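Measuring How Well a Small Dairy Does Its Job
Term project, Business Analysis II

For my project I picked Pimavia, a small dairy that makes yogurt and one very popular pudding cup called Custard (yes, that's the whole product name). I wanted to know which numbers tell you the plant is running well, and whether you can get by with fewer of them than the textbook wants.

The dairy let me copy its production sheets through March. I ended up with 1186 batch records, and typing them in took way longer than I'd planned! A few sheets from the Bretholm site had the start time missing, so I left those batches out of the timing part but kept them for waste.

My first try was a giant table with profit per cup, milk used, labor hours, returns, energy, everything. It was a mess. Half the columns moved together and I couldn't say what was causing what. 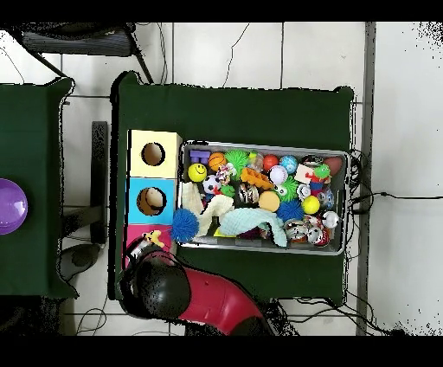

Photo: Nwankwo

So I cut it down to two measures: milk lost per batch and hours the filling line stood still. I gave each month a score out of 100 and drew arrows between things that could plausibly affect each other – cleaning time, batch size, flavor changes. Flavor changes came out as the big one. Every switch means a rinse, and the rinse eats both milk and time.

Batches under 200 liters looked the worst, which makes sense to me now, but I'd guessed the opposite in my proposal. Custard did better than the yogurts, mostly because they run it for a whole shift without switching.

I'd be careful with all this. It's one company, and energy costs aren't in there at all. If I had another semester I'd add those first, then go back and ask the Bretholm people for the missing start times.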